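Getting started at the sorting bench

If your job at Raltent used to be picking samples by hand, the arm is going to take the dull part off you, and I'm thrilled for you! Your day shifts to setting up and checking.

1. Clear the bench and close the fingers before you put anything down.

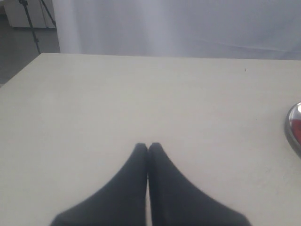 Fingers closed, tips together.

2. Lay out the items. Begin with a few shapes that behave differently — Cuiping Cao trained 2 of us this way and it stuck.

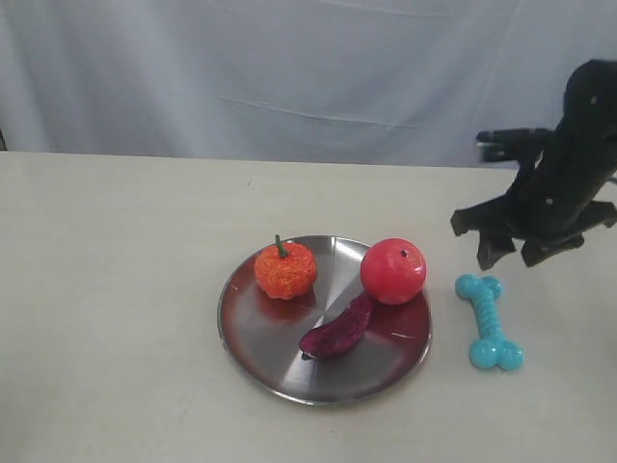 Pumpkin, apple and sweet potato on the steel plate, dog bone toy to the right.

3. Start the run and watch the first picks closely. Log any slip in Cai with a short note in your own words.

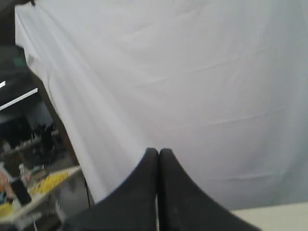

4. Read the log with your shift partner at handover. We had 276 notes in October, and the best ones came from people who'd done the picking themselves for years. Keep them coming!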